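About Flostetti

Flostetti is a computer repair and refurbishing shop with a small evening school attached. We fix desktops and laptops for households, schools and small offices, and we teach people to do the same work themselves. The shop opened in a former shoe store on Runano Street, and the classroom was added later, when the unit next door came up for rent.

Most of what comes through the door is ordinary. A desktop won't start, a laptop runs hot, an office has moved and wants its old machines wiped and made ready for someone else. We look at the machine, write down what it needs and call you with a price before any work is done. If it isn't worth repairing we say so, and you can take it home or leave it with us for parts.

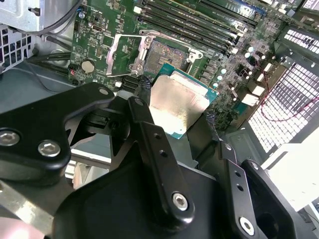

3 min read

How the school started

Customers kept asking to watch. A few wanted to learn enough to keep a family computer going, and others were looking for a way into paid work. The first course had 10 students and used whatever machines were on the shelf. The syllabus was four pages long and left out power supplies entirely, which the students pointed out in the second week.

The current course runs twice a year, starting in September and again in late winter. Classes meet in the evening from 6:30 to 9:00. We cover taking a desktop apart and putting it back together, processors and memory, storage, power, cooling, and finding faults in a sensible order. The last part is about dealing with customers: how to write an estimate, how to explain a fault without jargon, and when to tell someone to stop spending money on an old machine.

You don't need any background. Students range from high school seniors to retired people, and we ask only that you can read a parts label and are willing to ask when you're stuck. Tools are provided. Textbooks are not required, though we keep a shelf of them that you can borrow from.

Saludo

Saludo is the name of our refurbishing program. Offices and schools give us desktops they have finished with. We erase the drives, replace what has failed and pass the computers on at low cost to families and community groups. Almost 3,000 machines have gone out this way. Last year the number was 308, and 41 of those went to the public library in Flillasholm, where they replaced the computers in the reading room.

We take towers, laptops and flat monitors. We can't take printers or older tube monitors, and the county recycling center is the right place for those. Please keep a copy of anything you need before you drop a machine off — once a drive has been erased we can't get it back.
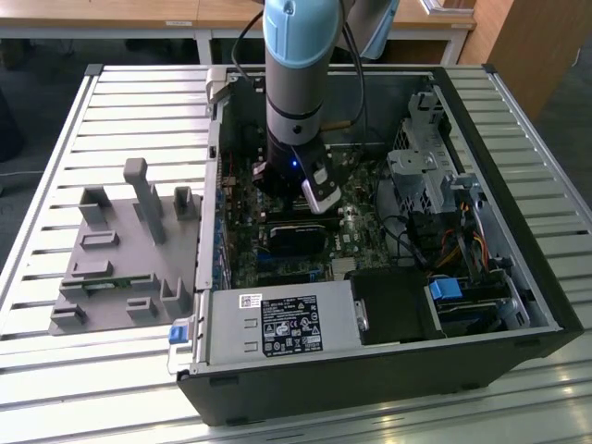 Vivek Pathak

I run the shop and teach the first half of the course. Before that I worked in the service department of an office supply company, mostly on the road, and I still do site visits for businesses within a short drive.

Our repair work carries a ninety-day guarantee on parts and labor. Refurbished machines carry the same. If something fails in that time, bring it back with the receipt and we will repair or replace it.

Visiting us

The counter is open from nine in the morning until half past five, and the classroom entrance is on the side, next to the bicycle rack. Parking is behind the building. Call ahead if you are bringing more than three or four machines, so we can clear space in the back and have a cart ready.

For course dates and fees, ask at the counter or use the contact form. Applications for the fall class close two weeks before it starts.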